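Pindis Winter Singing Week
Call for Participants

Applications are open until Saturday, August 14, 2021

We are looking for 50 singers who would like to spend one week of February with us in Mollow, to learn old work songs and evening songs by ear and to sing them together. The week is open to adults of every age. You do not need to read music, and you do not need to have a beautiful voice. You do need to like singing with other people for many hours of the day.

Pindis is a small singing association. We began as a choir that met in the evenings, and after some years we noticed that our members enjoyed the breaks, when someone started an old song without a paper, more than the concert pieces. So we changed what we do. We stopped with the concert pieces and we now learn nearly everything by ear, one person singing first and the others answering.

What we will sing

The songs come from the Panganiban collection, which contains 1,037 songs written down or recorded in fishing villages, mills and farm kitchens. Many of them are very short. Some have only two lines of words that are repeated until the work is finished. Others are long ballads in which everybody dies, and we promise to choose only a few of these.

For the coming week we have chosen songs for rowing, for grinding grain, for carrying water, and for the hour after supper. There will also be a group of lullabies, because last time many participants asked for them. The words are in several languages. We will teach the pronunciation slowly, and every participant receives a booklet with the words and a simple translation. The booklet has no musical notes in it. If you read music well, you may find this difficult on the first day, and we ask you to be patient with it.

Who can apply

Singers from choirs, people who sing at home, people who sang as children and stopped. We keep 18 of the places for persons who have never sung in a group before, so please do not stay away because you think the others will be better than you. If you have been told at school that you cannot sing, please write this in your application. We are quite used to it.

We especially need low voices. In the past years we had many high and middle voices and too few low ones, and the rowing songs became a bit thin. This does not mean that a high voice has a bad chance, but if you have a low voice and a friend with a low voice, please bring the friend.

You should be at least eighteen years old when the week begins. The main language of teaching is English. It does not have to be perfect; most of us learned it as adults, including the person who writes this text.

How the days go

Breakfast is ready from half past seven. We begin at nine with a warm-up for body and breath, standing, and those who prefer to sit can sit. After that we learn new songs in the large hall until noon.

Lunch takes a long time with us. In the early afternoon there is a free period for rest or for walking. The path along the river is flat and takes one hour if you go to the mill and back. In February it can be muddy, so please bring shoes that may become dirty.

At three we divide into smaller groups. In these groups you can try to be the one who sings first and is answered by the others. It is never forced. Some participants do it on the second day, some on the last, and some go home without having done it.

After supper we sing what people wish for. There is no program and no plan for the evenings. The large hall closes at eleven because of the neighbors, and the small room with the stove stays open longer for quiet songs only.

On the last afternoon the people of Mollow are invited to come and sing along. We do not call it a concert. There is no stage and we stand in a circle, with the visitors in the circle too.

The house

We stay in the Brernano, a former school building at the upper end of the village. It has bedrooms for two, three and four persons, and a small number of single rooms which we give first to those who need one for health reasons. Please tell us if you snore. We ask this every year and it really makes the dividing of rooms easier.

The large hall and the dining room are on the ground floor, with no steps at the side entrance. Two bedrooms and one bathroom on the ground floor are suitable for a wheelchair. The other bedrooms are upstairs and there is no elevator.

The heating is good in the bedrooms and less good in the hall. Bring a warm sweater, and indoor shoes or thick socks, as we do not wear outdoor shoes inside. Sheets are in the house. Towels are not.

What it costs

The fee is 418 euros for each participant. It includes the teaching, the booklet, the bed and all meals from supper on the arrival day until lunch on the day of departure. It does not include your travel.

You pay nothing with the application. When we have offered you a place, you have two weeks to confirm it and to pay half of the fee. The second half is paid at the beginning of the year. If we must cancel the week because of health rules, you get back everything you paid. If you cancel yourself, you get back everything except a small part for the office, provided that we can find another singer for your place. With low voices this may take longer.

If the fee is too high for you, write one sentence about this in your application. We do not ask for any proof. We have a few places at half price, and the teachers who choose the participants do not see who has asked for them.

Food and kitchen

The cooking is vegetarian, and it is done by a cook together with the participants. Each of you will help in the kitchen two times during the week, either with cutting vegetables before a meal or with the dishes after it. You can sing there as well. Several songs of the collection come from kitchens, and they are easier to understand when you have a knife and a pile of onions in front of you.

We eat a lot of soup, beans, rice and noodles. Allergies are no problem if we know them early, so please write them in the application and not on the arrival day, when the shopping is already done. Coffee and tea are always standing in the dining room. On noodle evenings you serve yourself, and you may eat with a fork or with chopsticks, which are kept in the pale yellow container. 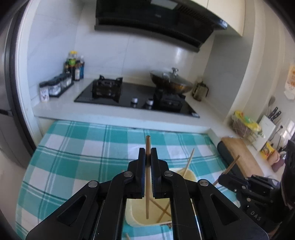 How to apply

Please send us an e-mail with the following information:

Your name and the place where you live.

Your voice, if you know it. "Low", "middle" or "high" is enough. "I don't know" is also an answer.

A few lines about you and singing. Half a page is plenty. We do not need a list of courses or diplomas.

One song that you know by heart. Only the title, or the first line if it has no title. It can be any kind of song, also one from the radio.

Food, health, sleeping and other things that we should know.

Whether you would like to be asked for a half-price place.

Please do not send a recording. We will not listen to it, as we do not choose by the quality of the voice. We try to get a good mixture of high and low, of new and experienced, and of people from near and far. If there are still too many applications after this, we draw the names from a hat.

You will hear from us within four weeks after the closing date, also if we have no place for you. Those who receive no place can go on the waiting list. Every year several people come to us from the waiting list, sometimes in the last days, so it is worth saying yes to it.

Getting to Mollow

There is a train to the town in the valley, and from the station a bus goes up to the village, on weekdays every two hours and on Sunday only in the morning and late in the afternoon. We will send you the times with the confirmation. For those who arrive with the afternoon train we organize cars from the station. If you come with your own car and have free seats, please tell us from where you start, and we will put you in contact with others on the same road.

Arrival is between two and six o'clock. Supper is at half past six, and the first song is directly afterwards, before the dishes.

Questions

Please write to the Pindis office, with "Winter Week" in the subject line. The office is occupied on two mornings in the week, so an answer can need some days. If you prefer to speak, leave your telephone number in the e-mail and we will call you back.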